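The Packing Bench at Naseteck
Thu 26 September

The Arkberg sales deck said the arms would "free our people for higher-value work." I have been on the kitting floor long enough to want to see that work before I believe in it. So I went down and looked at the bench.
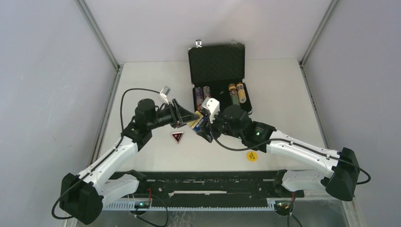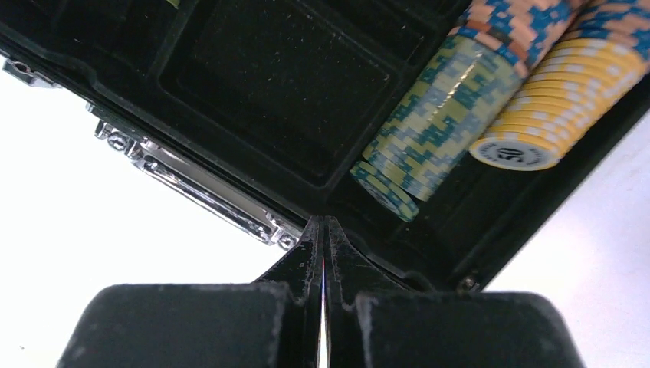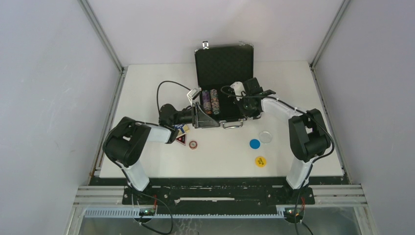
Case work at the two-arm bench. Batteries in the first picture, poker chips in the other two.

What has changed so far is mostly the kind of tired people are. Harish Nadar used to pack cases by hand and go home with sore wrists. Now he minds the cell, and he says his wrists are fine but the shift feels longer — there is a lot of standing and waiting, then a sudden reset.

The target is 500 cases a week. We have reached nearly half of it, and the rest still goes through the hand line, which lost two people to other departments in the spring. The deck had no slide about them.

Dinesh Varghese, who signed the order, thinks the numbers will look different after the October update. Maybe. I asked him what Harish's job is called now and whether it pays any more than the old one. The title is "cell operator." The pay is under review.

More pictures after the update, if the hand line is still there to compare with.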